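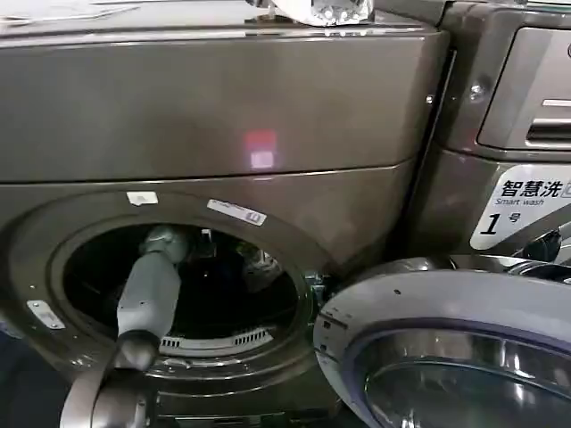

Front-loading washing machine

A front-loading washing machine (most people I know just say "front loader") is a washer with a round door on the front and a drum that lies on its side. I've used one for 18 years, first in a shared laundry room in Sivorgate and now at home, so I'll admit I'm fond of them!

How it works
The drum only fills partway. As it turns, the clothes get carried up and then drop back into the water, over and over, and that's what does the scrubbing. My old top loader swished everything around a post in the middle, and it was much rougher on sweaters. Detergent usually goes in a pull-out drawer near the top — mine gets sticky if I don't rinse it.

The door
A folded rubber gasket seals the opening. Lint, coins and hair ties love that fold, so I wipe it out after the last load and leave the door open a crack for the night. It really helps with the musty smell.

Size and spin
Most home models are roughly 24 inches wide. My Nergate spins at up to 1332 turns a minute, and towels come out nearly ready to hang. The quick cycle takes 36 minutes, which I use far too often.

See also: Clothes dryer; Laundry detergent; Top-loading washing machine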